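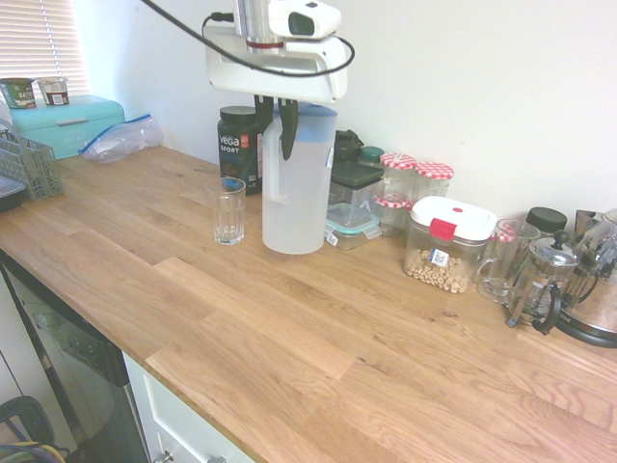
The arm with its gripper closed on the water pitcher. The empty tumbler is on the counter in front of the tub.

The Kitchen Course
Mar 19, 2020

The task sheet for the second half of the robotics elective at Stuldale College runs to one line: fill a glass from a pitcher, and do it again. Seven students have been working on it since November.

Edeltraud Lehner, who teaches the course, moved it out of the lab on purpose. A bench in the lab has fixed lighting and a bare top. A kitchen counter has blinds, jars, a bread box and a kettle, and the arm has to reach past all of it. "I grade the log before I grade the pour," she says. Every attempt is entered, including the ones stopped by hand.

The log now holds 494 attempts. Of these, 305 are marked complete under the class rule, which allows no contact with any other object and no water outside the glass. Most of the rest failed at the grasp. A translucent pitcher gives the depth sensor little to work with, and early versions of the code placed its front face several centimeters too far back.

Trinity Nguyen-Tran, a junior, wrote the current grasp routine. It finds the rim first and estimates the body from there. The fingers close near the top of the pitcher, which keeps them clear of whatever stands next to it but leaves the weight hanging low. When the wrist tilts, the water moves and the load on the fingers changes. Her fix was to slow the first part of the tilt and check the grip again before the second.

The target is some 400 milliliters per run in the final test - enough that a weak grip will show. Two teams, Zodeck and Skimen, share the arm and keep separate code. Zodeck plans the whole pour in advance. Skimen corrects as it goes, and its runs take longer.

The method is due to be compared with one from a student group at Dunbar, which uses an opaque pitcher and a different gripper. Lehner has asked both groups to trade pitchers before any numbers are put side by side. Nguyen-Tran is rewriting the rim detector in the meantime, as it still loses the edge in strong window light.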